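Home | About the course | Projects | Reports | Contact

Sorting bars in a used bin: report of the Starnura project group
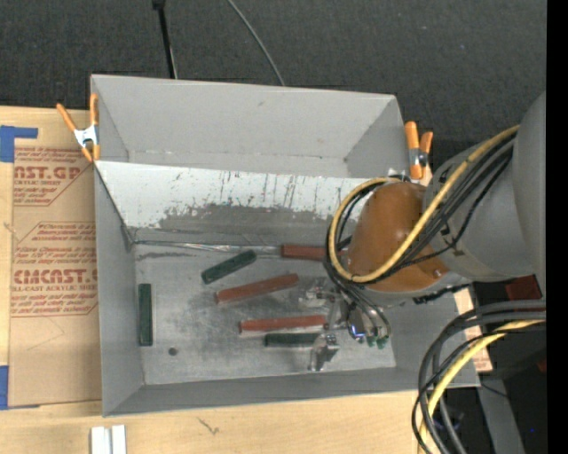

Murkska, October

Our group had the task to study how long, narrow parts lie in a shallow bin, and what the bin itself does to them. The project was called Starnura and it was a part of the course in materials handling. The authors are Meriem Zerouali and Manolis Karamanlidis. Meriem was responsible for the trials and Manolis for the bin and for the tables in the appendix.

1. The parts and the bin

We worked with six bars, three reddish-brown and three dark green. The color was only for telling them apart in our notes. The bin is gray and large enough that all six bars can lie on the floor without touching, but after a throw this happens rarely.

We got the bin second-hand from the Pesonen workshop and we did not repaint it. The white coating on the slope is scratched and in one place it is worn away to gray. The floor has smudges and pale streaks. At first we wanted to cover the floor with a sheet of paper, but our supervisor asked us to leave it as it was. A bin in daily work also looks like this after some years.

2. How we made the trials

In every trial we mixed the bars in a cardboard box and let them fall into the bin from a height of 30 centimeters. Then we wrote down the position of each bar in one of four groups:

flat on the floor and free
along a wall
along the seam between the slope and the floor
touching another bar

A bar could belong to two groups. We planned 200 trials and made 207, as seven forms were filled in badly the first time and we repeated them. We kept the bad forms in the folder, but they are not in the results.

3. What we found

The seam was the most interesting place. A bar which falls on the slope slides down and turns until it is parallel with the seam, and there it stays. In 65 trials at least one bar ended in this way. It is difficult to take such a bar with the fingers from the long side, and we had to lift it from one end first.

The bars along the left wall were easier, also when they lay very near to it. For bars that lay side by side in the middle, the gap was important. If one finger could go between them, we could take one without moving the other.

We expected that the worn patch on the slope would stop the bars. In our notes there is no clear sign of this – but we did not measure friction, so we can not say it for certain.

4. Problems

We changed the box after the first week, and the new one was a little wider. Meriem thinks that the bars fell more spread out after that. We should have used the same box for all the trials.

The form was also too simple. It has no place for the angle of a bar, and the diagonal ones are all in the same group as the straight ones. The next group, Emia, has received our forms and will add a column for the angle.

Contact the project office | © Starnura project group | Back to top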